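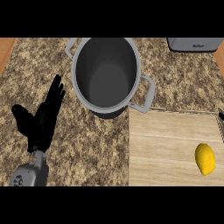

Re: sealing granite every year, yes or no

Melquiades Arellano wrote:

> The guy from Koserell came through our building in March and told everyone on my floor that granite has to be resealed once a year or it will stain for good. He quoted me $300 for the kitchen. He also said the lighter, speckled kinds are the worst for soaking things up. Has anyone here paid for this, and was it worth it? I cook a lot and I use a lot of oil.

Melquiades,

I'd hold on to the $300 for now. Did he test anything before he gave you that price? When Koserell came to us he never touched the counter. He looked at it from the doorway and started writing.

The test I know of takes ten minutes and some tap water. Pour a little puddle near the sink, go do something else, come back and wipe it up. If the stone underneath has gone dark, it's taking in water and you could use some sealer. If it looks the same as the rest, leave it alone. Try it again by the stove, where the finish gets the most scrubbing. On a busy pattern you may have to get your face down close to tell.

Ours is 11 years old. It was sealed when it went in and I did it once more myself, with a bottle of Sonetti that cost $37 and is still half full under the sink. You wipe it on, wait, and buff off what's left. The buffing is the only part that matters much. I left a patch too long by the wall and it dried to a haze that took most of an evening to get off.

As for "stain for good," I have my doubts. I had an oil spot the size of a coaster and I put baking soda paste on it under plastic wrap overnight. Two rounds and I couldn't find it again. Maybe I got lucky, maybe it would have faded without me. I wouldn't swear to either.

I also don't buy the light versus dark business. My sister's counter is nearly black and it drinks up everything. Beltrán, where she bought it, told her dark stone never needs sealing at all, so one of these two outfits is wrong and they both sell counters.

If you do hire somebody, ask which product he's using and get the name on the bill. Zimbridge wouldn't tell my neighbor. "Professional grade" was as far as they'd go.

What did your water test show? Post it here either way.

Dolores
4th floor, rear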